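Budget for the pads before the arm

I get properly excited when a small workshop decides to buy its first bit of automation, and then I see the quote. Nearly all the money goes to the arm. The part that touches the work gets one line near the bottom, next to freight.

At Cloltach we did our planning the other way round this year, and I'd do it again tomorrow! We started with hand-held grippers at the bench and a list of the awkward little things our packers handle every shift: thin discs, clear lids, soft cloth, moulded trays. Two weeks of that taught us more than 37 pages of supplier brochures.
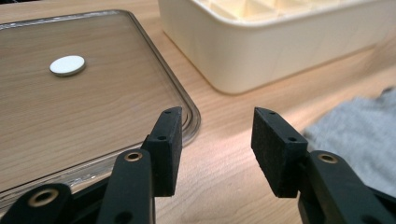

Black pads open over the bench, with a white disc resting on a clear lid behind them.

A flat disc on a see-through lid is a lovely test, and it costs next to nothing to set up. Ask your supplier to try one in front of you. Sivis and Azevedo both quoted us on reach and payload, and only one of them had a price for spare pads. I know which quote I kept reading.

So put pads, pivots and fittings on their own line. We set aside $353 for ours, plus 200 hours of bench time before June — paid time, on the roster, with the packers' names against it. The Tameo arm can wait until next year's budget. I can't wait to see it running, but I want to know what its fingers should look like first.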